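Notebook – Haritz grippers, cloth folding
9 Mar 2021, bedroom set, Jostholm

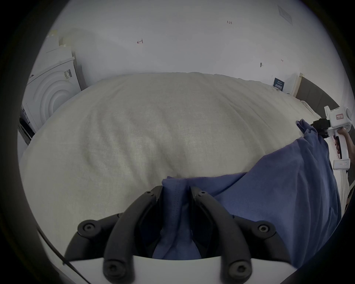 Left gripper went bad again this afternoon, and this time I caught it while it was happening, so I'm writing it all down before I forget the order of things.

The fault: squeeze the trigger, jaws close, fine. Let go, and the jaws stay shut for anything up to a second before they spring open. On a shirt fold that ruins the take, as the cloth gets dragged back with the hand when it should have been laid down. Worse, the width log says the jaws are open the whole time! So the recording looks perfect on paper and the video says something else. I love a fault like this one (I know, I know), because both halves of it have to be explained.

What I found, in order:

Swapped hands. Fault followed the gripper, so it isn't me being clumsy with my left.

Swapped cables. No change. Put them back.

Took the gripper to the bench and worked the jaws by hand with the power off. There's a sticky spot close to fully shut. You can feel it if you go slowly and you'd miss it completely if you go fast, which is how we all test them.

Opened the housing. One of the linkage pivots had been done up far too tight and the washer under it had started to curl. Black dust all round it. Slackened the screw a quarter turn and the sticky spot went. Lovely feeling, that.

The log part took longer. The width reading comes off the trigger side, so it reports what the hand asked for and has no idea what the fingers did. Dagim Tamiru says this was known back in October, when the Virk boards came in, and that there is a note somewhere. I couldn't find the note. If anyone has it, please stick it in the front of this book.

Damage so far: of the 1,885 takes in the shirt set, 433 used this gripper on the left. I went through 100 of those by eye before tea and the late release shows in more than half of them. Early ones look clean, so it seems to have crept in as the washer wore. Lemlem Gashaw thinks we can pick out the bad ones by comparing cloth movement with the width log just after release, and she has a rough script going already. It flagged the first bad take I gave it straight off – brilliant to watch.

Also a pinch warning. With the pivot tight, the jaws let go all at once and quite hard. I had a fingertip near the linkage when it went. No blood, but cable out before anyone puts a hand in there, please, me included.

To do:
New washers from Indach, ask for the thicker ones
Check the pivots on every other gripper, slowly, power off
Thread lock on the pivot screws, set by feel and then marked with paint pen
Lemlem to run the script over all 433
Dagim and me to work out where a second sensor could sit on the finger side

Left gripper is back together and running freely. I'm keeping the curled washer, it's taped to the inside back cover.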